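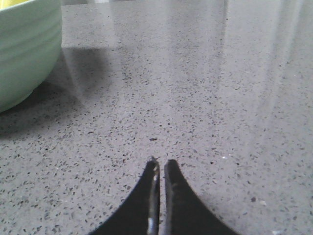
4.2 Evaluation of the wrist camera kit

The Arkier kit is sold as an add-on for small arms that already have a parallel gripper. It consists of a wrist camera, a mounting bracket, a pair of curved fingers and a license for the vendor's grasp planner. We bought two kits at list price and had no contact with the vendor until the tests were finished. Installation took Vidal and Do one afternoon, most of it spent on cable routing.

The planner uses the wrist view alone. We therefore chose kitchen surfaces that are hard for a single camera. Figure 4 gives a wrist view over one of them, a glossy gray countertop with dark flecks. The fingers are nearly closed just above the stone, and the green bowl is well off to the upper left, with only part of it in view. Reflected light washes out the flecks at the upper right. Views of this type, with the target partly visible, made up 40 of the 300 trials.

Figure 4. Wrist camera view over the speckled countertop, with the fingertips above a clear area of the surface and a pale green bowl at upper left.

Each trial began from a fixed arm pose. The operator named the target, started the planner and did not step in unless the arm reached a joint limit. A trial was scored as a success if the object was lifted and held for 5 seconds. Dropped objects and refused plans were both scored as failures, but we logged them separately.

Refused plans were the more common failure on glossy surfaces. The planner reports low confidence and stops, and the operator has to move the arm by hand and restart. The manual describes a search motion for this case. In the version we tested it was turned off by default, and turning it on almost doubled the time per trial. We left it off for the main results and report it separately in Section 4.3.

Finger shape also mattered. The narrow tips worked well on bowl rims and cup handles but slipped on flat lids. Herrero repeated the lid trials with the straight fingers from the Wimus set, using the same bracket and the same planner settings.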